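Plavamside opened its robot hall for visitors in January, and I got a place on the 2 p.m. tour. I went for the walking machines, but I spent most of my visit watching how one of them is kept running!

The cell is called Morrison, and it's a practice grocery corner for a two-armed humanoid. Édgar Arango looks after it, and he was happy to talk for as long as we kept asking (we did). He had the service log open at 884 hours. Every 52 hours the hands get a full check: finger joints, wrist screws, and then the cables along the forearms, which need enough slack for the wrist to turn but shouldn't catch on a shelf. Clundora makes the cable ties he swears by. I wrote that down, I have no idea why.

Setup was the part I liked best. Before a run he sends both arms to their home pose, opens and closes each hand, and has the robot look down so he can compare the view with a stored one. If the stand has been nudged, he moves it back and repeats the look. The whole startup list lives in a program called Sternano and takes him 242 seconds on a good morning.

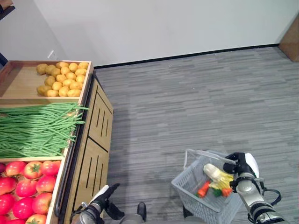 Photo: Plavamside / Morrison cell, robot's head view

The right hand has the basket by its raised handle, with a cabbage-like vegetable and carrots inside, and the left is open next to the stand. Potatoes, green beans and tomatoes are the stock. Édgar told us that gripping a thin handle is where worn finger pads show up first, so he keeps a spare set in his jacket. A boy in our group asked to hold one and got to pass it around. It felt a lot like a bike grip.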